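4.2 Where things end up

The Trirkstead survey asked 353 households to say where they kept 9 ordinary objects, among them scissors, tape, a spare key and the warranty for any appliance still in working order. We then asked a second adult in the same home the same questions in a different room. Agreement was poor. For scissors, 128 households gave two different answers, and several gave two answers each with great confidence. Warranties did better, mainly through both adults saying they had no idea.

Earlier work by the Sallard group treats the home as a small warehouse in which every item has an assigned location and drifts away from it over time. We found little support for the assigned location. Of the 1432 storage spots mentioned in the open answers, most were described by what else was there ("next to the batteries," "under the hats"), and the batteries and hats were often in dispute too. Respondents seem to find things by neighborhood, much as people give directions in towns that never got around to street signs.

Open shelving makes a partial exception. Items kept in plain view were placed correctly by both adults more often than items in drawers, even when the shelf held things with no obvious connection to each other, such as a soft toy and a bottle (Figure 3). Owners of closed cabinets rated their homes as tidier all the same. We take this to be a fair description of what cabinets are for.

The Osagie scale, which scores a room by how well its contents match its stated use, handled these mixed shelves badly. It marks down a toy in an office and a stapler in a bedroom, and by that measure nearly every home in the sample was failing — including, we should admit, the ones belonging to the people who did the scoring. We return to the scale in Section 5.

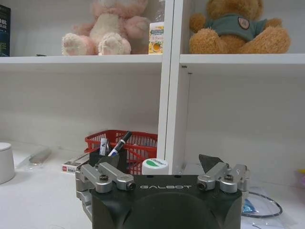 Figure 3. Mixed contents on open shelving: plush toy and clear plastic bottle, left upper shelf.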